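Home News Students Clubs & Teams Events Contact

Tandgate Robotics Club Students Spend the Winter Teaching a Robot to Handle Groceries

For release: January

TANDGATE – Students in the Tandgate Robotics Club are heading into the second half of their biggest project so far, a kitchen helper called Pan that is meant to learn how to pick up fruits and vegetables and put them where they belong. The club will show its work to families and neighbors at an open evening on Thursday, starting at 6:30 p.m. in the school cafeteria.

Pan is the club's entry in the Brerari Challenge, a student competition that asks teams to build a robot for an everyday job at home. Teams pick the job themselves. The Tandgate students talked over folding towels and watering plants before they settled on groceries, mostly because everyone in the room had an opinion about how to put them away.

The club has 26 members this year, its largest group ever, and many of them had never touched a robot before the fall. They work in 3 crews. One builds and repairs the hardware, one writes the software, and one collects the demonstrations that Pan learns from. Students switch crews partway through the year so that the people who write code also get some time with a screwdriver, and the other way around.

"I signed up to write programs, and then I spent my first month sorting screws," said Shuzhen Dong, a junior and this year's student captain. "I loved it! You understand the code so much better once you've had your hands inside the thing it's supposed to move. When somebody on software says the fingers should just close a little softer, I know which part they're talking about and how much it's going to complain."

Learning by watching hands

The students are not typing in a separate set of moves for every vegetable. They show the robot what to do, over and over, using a hand-held gripper with a camera on it. A student holds the gripper, reaches for an item, closes the fingers around it, carries it to a bowl and lets go. Each try becomes one recording, and the software crew uses the recordings to train the program that will steer Pan's arm.

So far the club has kept 511 recordings for training. Plenty of others got thrown out for being too fast, too shaky, or for having a student's sleeve across the lens at the important moment. The demonstration crew goes through every one of them together on the big screen, which has become one of the most popular parts of the week – people bring snacks, and there is a lot of cheering for a clean grab.

The club calls its hand-held tool the Titedex. The name started as a typo in somebody's notes from October and stuck hard enough that it is now on the storage bin, the sign-out sheet and the team's competition paperwork. The students have a second version of it under way, with a trigger that suits smaller hands.

"What I enjoy most is how much looking they have to do," said Jinlong Li, who teaches engineering at the school and advises the club. "You think you know how you pick up a lemon. Then you have to do it slowly, with two fingers, in a way a machine can learn from, and you find out you have been doing something quite clever your whole life. The students come in on Monday talking about how their grandmother holds an onion. I can't ask for better homework than that."

Out of the classroom

Early in the project, all of the practice took place on one workbench at school, under the same lights, with the same gray mat. Pan's first program did well there and poorly everywhere else. A patterned tray was enough to confuse it. So in December the demonstration crew began taking the gripper home on a sign-out schedule and recording at real tables, with whatever covering happened to be on them and whatever was standing nearby.

That change has made a big difference to the recordings, and it has pulled families into the project too. Parents have cleared off tables, lent bowls and gone without salad ingredients until after practice. Younger brothers and sisters have been allowed to choose the order in which things get picked up, and they take the job very seriously.

The home sessions follow a short set of rules that the students wrote themselves. Put out a few different items and leave some space between them. Move them to new spots after each round. Start every reach with the jaws open. Don't tidy the rest of the table, and don't smooth out the tablecloth, because Pan will have to deal with wrinkles sooner or later. 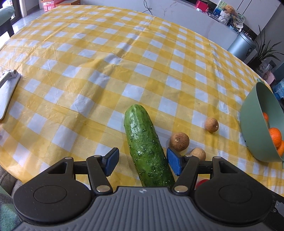

Long vegetables are the current favorite topic of argument. A cucumber can be picked up across the middle or near one end, and the crew has gone back and forth on which is better. Grabbing the middle keeps it balanced. Grabbing near the end makes it easier to lower into a bowl that already has something in it. For now the students are recording both and letting the training results settle it, although Dong says she has money on the middle. (The money is a granola bar.)

Mushrooms bring a different set of problems. They are small and light, they roll when nudged, and they bruise under very little pressure. The hardware crew has been trying out different fingertip pads and keeps a notebook page for each one, with comments such as "good on citrus" and "squeaks." Round fruit, to everyone's surprise, has been the easy part.

What comes next

The club plans to freeze its set of recordings at the end of the month and spend the following weeks on training and testing. At the Brerari Challenge, Pan will be given a table it has never seen and will have 2 attempts to clear it. Judges also look at the team's notebooks and talk with the students about their choices, and the club has started holding practice interviews with teachers from other departments, who have been asked to be as curious as they like.

Li says the result in the competition matters less to him than the way the group has learned to work. "In September they would call me over whenever something stopped moving," he said. "Last week I walked in and 3 of them were under the table with a flashlight, explaining the problem to each other. I went and got my coffee. They had it running again before I came back."

At Thursday's open evening, visitors can watch recordings from the home sessions, see Pan's arm at work and try the Titedex for themselves with a selection of fruits and vegetables. Children are welcome. Students from all of the crews will be on hand to answer questions, and those thinking of joining next year can sign up at the door. No experience with robots or programming is needed. Visitors are also invited to bring one item from their own kitchen that they think will be hard to pick up – the students would love to be stumped.

Admission is free. Please use the side entrance by the bus loop.

Media contact: Jinlong Li, club advisor, through the school's main office.

Related news

Robotics Club Welcomes Its New Members
Shuzhen Dong Named Student Captain
Engineering Students Build Shelves for the Art Room
Sign-Up Open for the Spring Club Fair
Cafeteria Hours During Open Evenings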